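Temperatura alta en la CPU después de cambiar la pasta térmica

Tatu Temba
2 Mar 2019

Tengo un sobremesa de torre que uso para compilar y para una base de datos local. En reposo marcaba 41 °C y ahora, tras cambiar la pasta térmica, sube a 58 °C. En carga llega a 92 °C y el procesador baja frecuencia. El ventilador gira a 3000 rpm según la BIOS, así que descarto que esté parado. La pasta es una Lenetti, jeringa de 4 gramos, comprada en noviembre y sin abrir hasta ahora. Limpié la anterior con papel de cocina y alcohol de farmacia. ¿Puede ser la pasta o es el montaje del disipador?

Arturo Pellegrini

Con esa diferencia en reposo, lo más probable es presión desigual del disipador. Una pasta mediocre cambia la lectura unos pocos grados, no 17.

Desmonta y mira la huella. Si la pasta está aplastada en un lado y gruesa en el otro, el anclaje no asienta. Limpia las dos superficies con isopropílico, sin papel que suelte fibra, y aplica una gota central. Los tornillos se aprietan en cruz, media vuelta cada uno, hasta el tope.
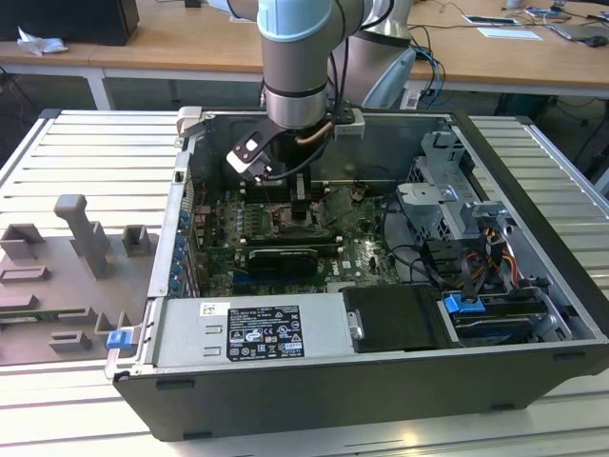
El par de apriete se reparte mal cuando se trabaja con la torre de pie, porque el disipador cuelga de los primeros tornillos mientras se colocan los demás. Conviene tener la caja abierta y tumbada de lado, como la negra y plateada de la foto, con la placa base en horizontal y la zona del procesador y de la memoria accesible desde arriba. Comprueba también que ningún módulo alto toque el ventilador. Después, 30 minutos de carga sostenida y anota la temperatura estable, no el pico inicial.

clunarow3677

A mí me pasó y era el plástico protector de la base del disipador. Míralo.

Nestell

El alcohol de farmacia suele ser de 70 o 96 grados y a veces lleva aditivos que dejan residuo. Usa isopropílico del 99 %. De la curva del ventilador no digo nada porque no indicas el modelo de placa. Revisa además si la última BIOS cambió los límites de potencia, eso también sube la temperatura en carga.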